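Notebook, garment handling set — May, entry 8

Start 9:40. Goal for the block: 30 usable episodes of the shirt task with the two hand-held grippers, green cover on the table, one shirt at a time. The running total in the index before starting was 1782 episodes, all garment classes together. The index is the one Wisness writes, not the folder count. The folder count is still higher because the aborted takes have not been pruned.

Task text as entered in Skernel: "Spread shirt, fold both sleeves in, fold bottom to collar, leave at center." Same wording as the previous entry. If anyone changes the wording, make a new task ID. Do not edit the old one. Two people edited it last month and the language labels for that batch had to be redone by hand.

Setup notes

Cover re-clipped along the back edge before starting. It creeps toward the operator during the sleeve folds and the ripples get worse on the right. Pulled it flat between episodes when a ripple was high enough to catch a jaw. Small creases left in on purpose — the policy trained on the flat-cover set did badly on anything wrinkled.

Grippers zeroed with jaws fully closed, then fully open, then closed. Left passed first time. Right gave an opening range short of nominal and had to be zeroed again. Second pass was inside tolerance. This is the third entry in a row with that note against the right one. It goes on the list for Grallard when the next parts order is sent.

Clock offset between head camera and gripper streams checked at start only. Should also have been checked at the break. 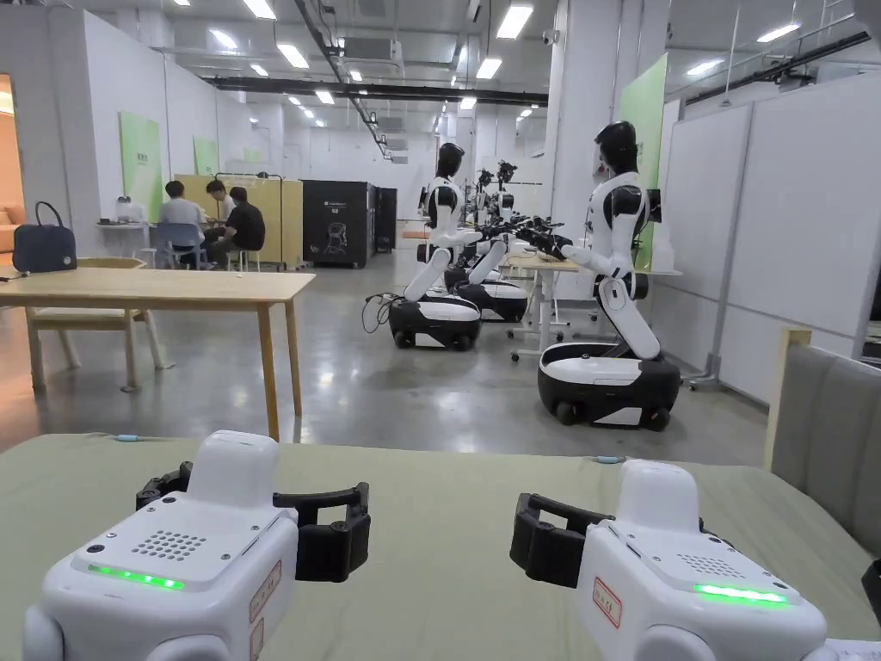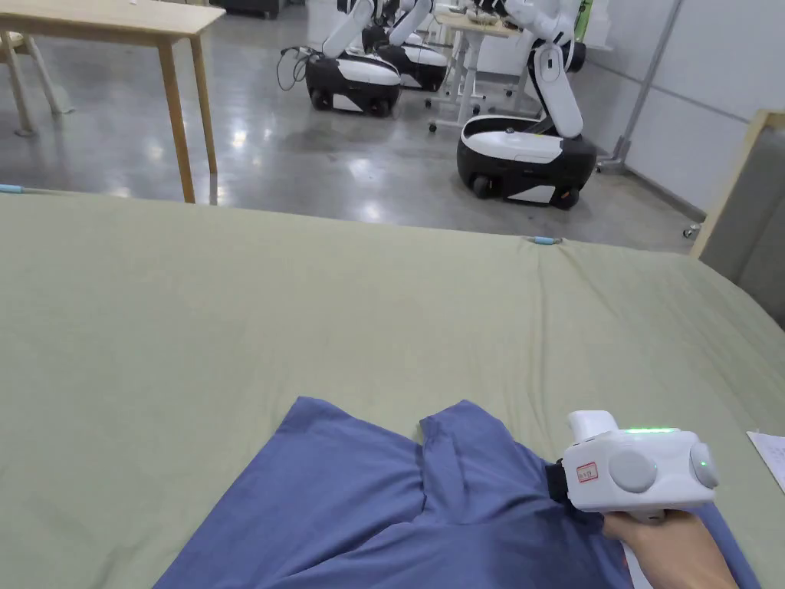
Garment Manipulation Group, Pálfi Lab — Data Collection

Episodes

First 2 thrown out. Operator error in both: recording was started with the hands already on the grippers and moving, so there is no rest pose at the head of the file. The loader needs the rest pose to set the reference frame. Fixed by going back to the old habit of grippers down on the table, start, wait for the tone, pick up.

After that the pace was steady. The sleeve folds are the slow part. With a blue shirt on the green cover the contrast is good enough that the segmenter holds the outline through most of the fold. It loses the hem when the hem is under the body of the shirt, as expected.

Grasp choice. Tried to keep to a single layer pinch for spreading and a double layer pinch for folding. In practice the jaws pick up whatever ridge is standing. When the collar area bunches, a pinch meant for one layer takes two, and the next motion drags the whole shirt instead of opening it. Kept those episodes if the recovery was clean (release, re-grasp, continue). Dropped them if there was a second miss. Recoveries are tagged "regrasp" in the notes field so they can be weighted separately.

Starting states. Varied by dropping the shirt from one hand, by pushing it into a heap, and by leaving it half folded at an angle to the table edge. The half folded starts are underrepresented in the index. They are also the ones the current checkpoint fails on, mostly by repeating the first fold on the side that is already done. More of these in the next block.

Operator reach. The far corners are awkward with the left hand. Operator leans, head tilts, and the head view loses the near edge of the shirt. For a few episodes the lower part of the garment is out of view for most of the fold. Left them in for now. If the reviewer wants a strict visibility rule, filter on the garment mask touching the bottom row.

Break at 11:15, back at 11:30. Swapped operator. The second operator is faster and holds the jaws at a steeper angle, so expect a shift in wrist pitch between the two halves. Operator code is in the metadata. Do not normalize it away before looking at the plots.

Tracking

One tracking jump on the right gripper, late in the block. Position stepped sideways while the jaws were closed on cloth, then came back. Episode dropped. Likely cause is glare off the floor in the head view when looking up from the table, but that is a guess and the log shows only the low feature count. Will try the same motion with the blinds down.

Closing state

Stopped at 12:50 with the 30 done, net of drops. Upload queued to Skernel, checksum pending. Index not updated yet, Wisness has to be run after the upload finishes and before anyone else adds episodes.

To do
Zero the right gripper again before the next block and write down the range, both passes.
Offset check at start, break and end.
Ask for a second shirt in a lighter color. The set is leaning heavily to dark cloth.
Half folded starts, at least a third of the next block.
Prune aborted takes so the folder count and the index agree.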